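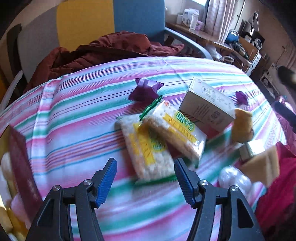 用时间日志统计日常活动时长

更新：7/14/22

本文说明如何用时间日志统计一个人在洗漱、做饭、通勤、看手机等日常活动上的实际用时，并换算为每周和每年的数值。凭记忆填写的问卷通常误差较大，短而频繁的活动尤其容易漏报。日志法的工作量高一些，但每个数值都能追溯到具体时段。

一、准备

需要一个电子表格程序和一个记录工具。记录工具可以是纸质表格，也可以是手机应用。下文以 Plomov 记录应用为例，表格模板采用 Clatitz 的通用版式。使用其他工具时，保证导出文件包含以下四列即可：

日期
开始时间
结束时间
活动代码

记录周期定为连续14天。周期内应包含两个完整的周末，并避开出差、搬家和住院等情况。若7月安排了假期，假期单独记录，不并入正常周期。

二、制定活动代码

开始记录之前先写好代码表，中途不要修改。代码过细会增加漏记，过粗则无法分析。建议的一级代码如下：

A 睡眠
B 个人卫生（含如厕、洗澡、刷牙）
C 饮食（含做饭、洗碗）
D 工作或学习
E 交通
F 家务及购物
G 运动
H 屏幕娱乐
I 其他

需要单独观察的项目加二级代码，例如 B1 如厕、B2 洗澡、C1 做饭、C2 进餐。二级代码只给确实要统计的项目设置。

同时进行两项活动时，主活动填入代码列，次活动写在备注列。边吃饭边看视频记为 C2，备注 H。判断主活动的标准是：去掉哪一项，当前的动作就会中断。

三、设置采样方式

在 Plomov 中打开“记录方式”，有两个选项。

1. 事件记录：每次切换活动时手动点击。适合统计如厕、刷牙等短活动。
2. 定时提醒：按固定间隔弹出提示，填写当前活动。间隔以秒为单位，输入900，即每15分钟提醒一次。

只关心大类时用定时提醒即可。要统计短活动则必须用事件记录，否则低于一个间隔的活动会被忽略，或者被放大为整个间隔。两种方式的数据不能混在同一张表中。

夜间关闭提醒，睡眠时段在起床后补填一次。

四、每日核对

每天睡前检查当天记录，用时两三分钟。检查内容：

相邻两条记录之间有无空档。空档不足5分钟的，并入前一条；超过的，凭当天的印象补填，备注写“补”。
有无结束时间早于开始时间的记录。跨越零点的活动须拆成两条，分属两天。
是否出现代码表以外的代码。

补填条目过多的日期应作废，在周期末尾顺延补足，补记日与作废日的类型要一致，工作日对工作日，休息日对休息日。

五、导入和汇总

从 Plomov 导出 CSV 文件，编码选 UTF-8，粘贴到 Clatitz 模板的“原始数据”页。该页的公式区域只覆盖到第3000行，超出部分不会报错，也不会计入结果。多人合用一个模板时应先检查行数，必要时向下填充公式。

新增一列“时长”，用结束时间减去开始时间，再乘以1440，得到分钟数。单元格格式改为“数值”，否则会显示为时间。

随后建立数据透视表，行为活动代码，列为日期，值为时长的求和。每个日期的合计应为1440分钟。合计不符时回到原始数据页，按日期筛选后逐条检查。

六、换算

工作日和休息日分别求平均，再按下式合成：

每周用时 = 工作日均值 × 5 + 休息日均值 × 2

每年用时为每周用时乘以52。以看手机为例，若每周为200分钟，全年即为10400分钟，折合173小时多。换算到“一生”意义不大，不同年龄的作息差别很大，两周数据不足以支撑这种推算。

七、常见问题

记录行为本身会改变作息。多数人在头两天会少看手机，可以多记两天并舍弃开头部分，正式周期仍从第三天算起。

家庭成员之间比较时，应使用同一份代码表。Nyberg 表式把接送孩子归入交通，Feser 表式归入照料，直接对比会得出错误结论。合并前先建一张对照表，把两边的代码统一到一级分类。

均值受极端值影响明显。某天泡澡特别久，会抬高整个 B2 的结果，此时同时列出中位数。

备份时保留原始 CSV，不要只留汇总表。代码表与数据放在同一文件夹，文件名写明版本号。

本网站使用 Cookie 以改善浏览体验。继续浏览即表示您同意我们使用 Cookie。 接受 | 管理设置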